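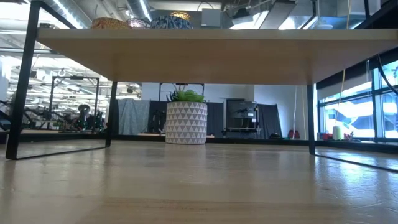
Table 4 from the fixed camera: shelf, planter, bowls on top.

kiltum-bowl-faults

README, last touched Mon 21 January

What you get

308 episodes of an arm failing to take a bowl off a raised shelf, or failing to put one back. The successes live in the main Kiltum set and are much duller. Each episode has the fixed camera video, joint positions, gripper current and one line of text saying what went wrong. The lines were typed by Nest Prosser late in the day, and the tone declines.

The fault

The planner's shelf model came from the old Turnatow table, and its board sat lower than the real one. The arm approached from beneath, met the underside, and kept pushing. The force limit should have stopped it. The force limit was set to 2000 in a config file that wanted 200, so it was a limit in name only. The shelf slid, the bowls went with it, and someone hit the stop.

Fixed in the Titel branch. Episodes recorded before the fix are tagged old_limit. Do not replay these on hardware. Gwynne tried in November and we now own fewer bowls.

Known problems

Daylight from the window leaves a bright patch on the tabletop, right side. Depth is junk there.
The table is glossy and shows a pale reflection of the planter. Our segmenter called it a second planter until we masked it.
From this angle the front edge of the board hides the lower part of the bowls. Don't use this view to judge contact.
The fault label "other" means other.

License

Same as Kiltum. Bug reports to Nest, with the episode number please.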